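Switching to the little electricity supplier, six weeks in

So I finally did it. After years of grumbling at every bill I left Comard and signed up with Driltar in October, and a few of you asked how it's going. Pretty well, I think!

The sign-up form took me one cup of coffee. They wanted my meter number (mine is behind the dryer, of course) and last year's usage, which was 2265 kWh. I live alone in a small place and cook on gas, so don't panic if yours is way higher.

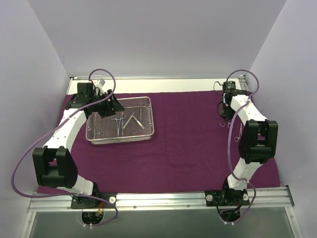 The first bill came in a plain envelope and I could read the whole thing without a calculator – one line for power, one for the standing fee, one for tax. Comard used to send me four pages and a flyer for window cleaning. My last one from them was $107, and that was a month when I was away for nine days. Still a bit sore over that one.

I did look at Suominen too. Nice website, cheap night rate, but they wanted a two-year contract and I'm hoping to move before then. If you have an electric car, they might suit you better than me.

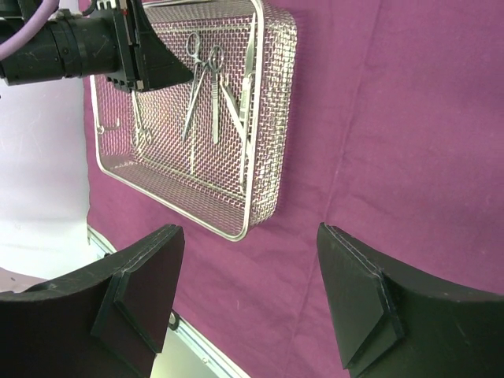
Does the power go off while they switch you over? Mine stayed on the whole time, and the only thing I had to do was send in a meter reading on the day.

Next up is the water heater, which is older than my couch and makes a noise like a kettle full of gravel. I've had one quote so far, $1450 with fitting, and I'm waiting on a second.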